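4. Setting up label printing

4.1 Before you start

The Platik label module is included with Omthorpe Inventory but is turned off after installation. You need an administrator account to turn it on. Standard users can print labels once the module is active, but they cannot edit templates.

Close any open stock counts first. Template changes do not apply to a count that is already in progress.

4.2 Turning on the module

1. Sign in as an administrator.
2. Open Settings, then Output.
3. Select Labels and set the module to On.
4. Enter the name of the default printer exactly as it appears in the operating system.
5. Select Save. The Labels tab appears in the main menu after the next sign-in.

Note: If the tab does not appear, clear the browser cache and sign in again.

4.3 Creating a template

1. Open Labels and select New Template.
2. Choose the sheet or roll size. For custom stock, enter the width, height and gap in millimeters.
3. Add the item code field. This field is required.
4. Add up to 4 optional fields, such as item name, bin or unit.
5. Set the text size. Sizes below 11 points may not print cleanly on coated stock.
6. Save the template under a name that does not contain slashes.

The preview pane shows field positions only. Margins added by the printer driver are not included.

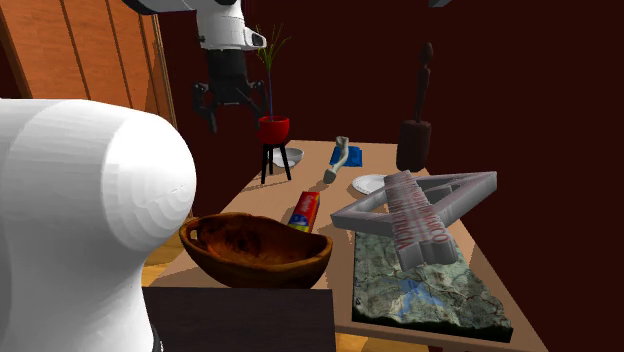

Templates are stored per site. To use one at a second site, export it from the Template menu and import it there. The import keeps the layout but resets the default printer.

4.4 Printing a batch

1. Select the items in the stock list.
2. Choose Print Labels and pick a template.
3. Print 2 test labels and scan both.
4. Select Print All.

Caution: A batch is limited to 500 labels. Items over the limit are skipped without a warning. Split larger jobs by bin.

Caution: Do not change the template while a batch is in the queue. Cancel the job first.

4.5 Moving templates from Rengifo

Files saved in the older Rengifo format open as read-only. Select Convert to make an editable copy. Check the barcode type after conversion, as it reverts to the site default.

Section maintained by Zinhle Adams, Jalside documentation.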